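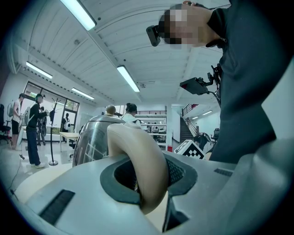

Do I have to be vegan to apply?
Most of our label readers aren't. You do need to care whether a packet says whey or doesnt.

Label reader, casual – Clutia
Melbourne, or from home anywhere in Australia

Clutia is a searchable list of vegan packaged food sold in Asian and Mediterranean grocers. Biscuits, instant noodles, lollies, stock powders, frozen dumplings. 473 products up so far, another 600 waiting in the queue. Need two more readers before November as the queue is not getting any shorter.

What you'd be doing
Reading ingredient panels from photos people send in. Marking each product vegan, not vegan or ask the maker. Writing to the maker when it's ask the maker, then chasing when they don't write back (they mostly don't). Keeping notes short enough to read on a phone in the aisle.

What you need
Good reading Korean, Greek or Turkish. Korean most urgent – the Maeng noodle range alone has a dozen flavours half done and the recipes keep changing.
Know your additives, or happy to learn. Shellac, carmine, gelatine, L-cysteine, the vitamin D3 question.
Own computer, decent internet.
Patience with tiny print.

Nice to have: you've worked in a shop or commercial kitchen. Some Cyrillic would help too, for the Grusska sweets.

Hours and pay
12 hours a week, pick your own apart from a catch-up call at 2 pm once a week. Casual rate with super, paid fortnightly. Three month trial then we talk.

We don't take free samples or money from brands, so please don't apply if you're doing paid posts for one.

To apply
Half a page on yourself plus one product you thought was vegan and found out wasnt, and how you found out. No cover letter. Send it through the contact form, put Label Reader and your language in the subject line. Stelios Vrettos reads them all, replys may take a week or so. Short listed people get a paid test, 12 packets to sort, first one is a Pletari wafer and it's a tricky one.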